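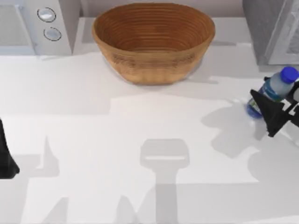 Figure 2. The simulated kitchen counter used at the Pollbridge open day. The right gripper is holding the bottle, with the bowl at the back of the counter.

4.2 Running the demo for visitors

I had planned a tidy session for the open day on Apr 5, 2019, and it went its own way pretty fast. We ran Riniro, our two-armed setup, entirely in simulation, with the counter up on a big screen and the Hanix controller on the desk next to it. The job was to put the bottle in the bowl (Figure 2). Visitors could pick which arm went first, and I let them shout out changes as we went along – a bad idea for my nerves, but great for the data!

Most people wanted to talk about the shadows. I'd left them in because the policy was trained on 2,000 rendered episodes with the same overhead light, and taking them out would have meant training all over again. A kid in the front row asked if the arm could see its own shadow, and I had no good answer (see Section 7).

We kept the arms at the slow Nijs speed setting the whole time, so people could follow each grasp. That made every run feel long – I filled the gaps by talking, probably too much – but it also gave visitors time to guess where the bottle would go next. We wrote those guesses down before each release, and they are the ones I compare with the planner's own predictions in the next section.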